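Equipment Review: Bonsu Hand-Held Gripper Pair
Prepared for the Nernaseck Student Robotics Club by Lilibeth Ocampo

The club purchased two Bonsu grippers last September for its manipulation project, in which members carry out small household tasks at a table while the devices record each motion. This review covers two semesters of regular use.

Fit and handling are good. Most students were comfortable with a gripper in each hand after one meeting, and the jaws close smoothly on light items. Keys are the hardest assignment on our task list – they lie flat, and new members tend to push them along the tabletop before getting a grip. 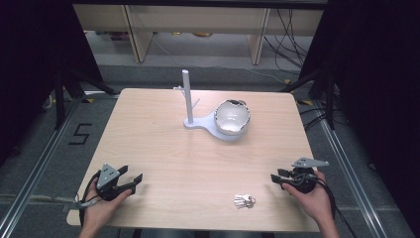 Cabling is the main weakness. The leads are heavy for their length and pull at the wrist during longer sessions, and Genalyn Dalisay's team now limits each turn to five minutes. Replacement jaw pads cost $165 per set, a considerable sum for a student organization.

The recording software, Trunow, installed without difficulty and has handled 3,000 takes with two lost files. The printed manual is thin on calibration.

Rating: 4 out of 5. Recommended for clubs with an experienced adviser.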